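# La visita de septiembre
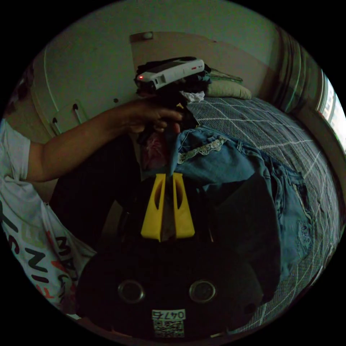 La ropa, según observó Lauri Kokkonen antes de que concluyeran los saludos, era siempre lo que peor aprendían las máquinas, y le complacía que la casa Oksanen hubiera tenido la cortesía de empezar por ella.

La directora de la residencia tomó nota del comentario y rogó a los asistentes que permanecieran junto a la pared. El dormitorio de demostración no admitía a más de una docena de personas y el programa preveía 40 minutos. En la cama, de sábana gris con cuadrícula blanca, esperaban unos vaqueros azules con ribete blanco en la cintura y varias prendas oscuras. El operario trabajaba en camiseta blanca, con la pinza de dedos amarillos, y sostuvo un momento en la mano un bulto de ropa oscura. No hablaba. El reglamento de Wellton disponía que las explicaciones correspondieran en exclusiva a la dirección.

- Cada gesto queda registrado - informó esta -. El sistema Misico lo estudiará después, sin prisa.

Se abrió el turno de preguntas. Un señor de la delegación quiso saber cuántas repeticiones se exigían por prenda. Se le respondió que 60, y que el número figuraba en el anexo segundo. Otra visitante preguntó si el sistema distinguía la ropa limpia de la usada. La directora consultó sus papeles y contestó que dicha distinción quedaba fuera del convenio.

Kokkonen había doblado durante 50 años las camisas de su padre, las de sus hijos y, en los últimos tiempos, solamente las suyas. Solicitó permiso para acercarse. Le fue concedido, con la recomendación de no tocar nada.

- Las mangas - dijo - se meten primero.

El operario levantó la vista hacia la directora. Ella vaciló, pasó una página y no encontró en el programa disposición alguna que lo prohibiera. El hombre tomó una camisa del montón, metió primero las mangas y la dobló con la pinza, despacio.

A las doce se sirvió café en el vestíbulo. En el acta, remitida después a la sociedad Wodomo, constan el número de asistentes, la duración del acto y una sugerencia técnica sobre las mangas, aceptada sin votación. Kokkonen firmó al pie y pidió una copia.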